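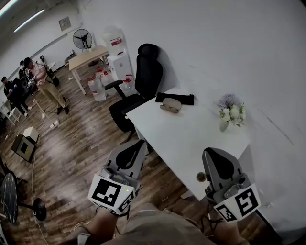
Photo: Marichka Harasym / Demchenko Demonstration Room, Surndale

Tekley Hand-Held Gripper Pair
Demonstration and open day information

Product code: Tekley 298
Supplied by: Demchenko, Surndale
Availability: to order, demonstration by booking

The Tekley pair is a set of two grippers which a person holds and works by hand. You do with them the job that you want a robot arm to learn, and the position and the opening of each gripper are recorded while you do it. No arm is needed at this stage. The recording can be used later with the arm you already have, or with one you will buy when your project is ready for it.

We sell the pair to small workshops, colleges and research groups. Many of our customers ask to try it before they order, and we think this is the correct way to buy such equipment. A gripper which looks good in a catalogue may be tiring for your wrist after half an hour. For this reason we keep a demonstration set in Surndale and we open the room to visitors one Sunday in February.

What you hold

Each gripper has a grey plastic body and a black curved finger pad. The marker cube is white with bold black square patterns on its faces, and the tracking software reads these patterns to know where your hand is and how it is turned. Please do not put stickers or labels on the cube faces. If a face becomes dirty, clean it with a soft dry cloth. Alcohol wipes make the print pale after some months.

The cables are black and leave from the handle side. Let them hang in a loose loop when you work. If you pull them tight around the wrist you will feel the pull at each movement, and the recording will show it also.

Left and right grippers are made as mirror forms and are not exchangeable. Visitors sometimes pick them up in the wrong hands and then tell us the grip is uncomfortable!

What happens at a demonstration

A booked demonstration is for one organization at a time and begins at 10 in the morning. First you sit with the grippers and only move your hands, without any object. We ask for this even from experienced people. The thumb needs some time to learn how far the pads travel, and it is better to learn it with nothing to drop.

After this you choose a task. You may bring your own objects if they are lighter than a full coffee mug. Past visitors have brought seed trays, folded shirts, cable connectors and a box of dominoes. We repeat the same task nine times, then we look together at the recordings on the screen. Usually the first two are thrown away and the others are already quite similar to each other. You can take the files home with you.

Marichka Harasym leads most of the demonstrations. She came to Demchenko from the repair side of the business, so you may ask her difficult questions about wear, spare pads and broken connectors. She will also tell you if your task is not suitable for this product. Very small screws, for example, are not a good task for it, and neither is anything that must be twisted many times around.

The open day

On the open day there is no booking and no fixed program. You come in, you look, and when a pair is free you may try it. Other visitors will be working in the same room and you are welcome to watch them, but please ask before you take photographs with faces in them.

We have these rules for the room:

Walk slowly, as there are cables on the floor.
Leave large bags and wet umbrellas at the entrance.
Take off rings and loose bracelets before you hold a gripper.
Children may try the grippers when seated and with a parent beside them.
Drinks stay away from the desks.

The room has a wooden floor, office chairs and plain desks, and we like it this way. Most of our customers will use the pair in a room of this kind, and it is useful to see how much space you really need between the chair and the furniture. The answer is a little more than people expect, particularly behind the elbows.

Working seated or standing

The pair can be used in both ways. Seated work is better for long sessions at a desk. Keep the grippers in front of you, lower than the shoulder, and rest your forearms on your lap between repetitions. Standing work is better when the task goes from one surface to another. If you will work standing for a full day, ask us for the longer cable when you order, because it cannot be changed later without opening the handle.

Light is also important. Common ceiling lights are good enough. Strong sun directly on a marker cube can wash out the black and white pattern, so close the blind if you have a window near to the desk.

In the box

Left gripper and right gripper
2 marker cubes, already fitted
Cable set, standard length
Spare finger pads, one pair
Printed guide in English and French
Licence for the Isuro recording software, one computer

The Isuro licence can be moved to a different computer if yours is replaced. Write to us with the old serial number and we will do it, normally on the same day.

The box does not include a computer or a robot arm. We can advise you on both, but we do not sell them.

Servicing and returns

Finger pads are the part that wears first. Change both pads of a gripper together, even when only one looks worn, or the grip will close a little to one side. The guide shows how to do it with a small cross-head screwdriver. For all other repairs please send the gripper to Surndale in its original foam. We have received several in socks, and one of them arrived with a cracked cube.

Unused sets can be returned within one month. Sets which were used can be returned only for a fault.

To book

Write to the Surndale office and tell us the name of your organization, how many people will come, and in a few words what task you have in mind. If you will bring your own objects, send a photo of them with the message. Demonstrations are free of charge. Parking is behind the building, and the entrance to the demonstration room is the grey door at the side.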